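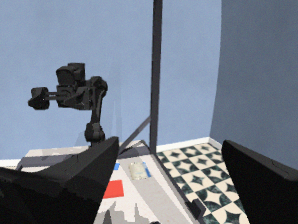 Figura 2. Bancada clara diante de parede azul-clara.

3.2 O café como variável

Os participantes da Dreltton bebiam, em média, seis cafés por dia, número que Mulcahy e Keogh atribuem à proximidade da máquina e nós, menos caridosos, à duração das reuniões. Retirada a máquina em julho, o consumo caiu para dois. As reuniões mantiveram a duração. A produtividade declarada subiu, sobretudo entre os que preencheram o questionário na presença do chefe. Excluímos as segundas-feiras da análise, a pedido dos próprios participantes.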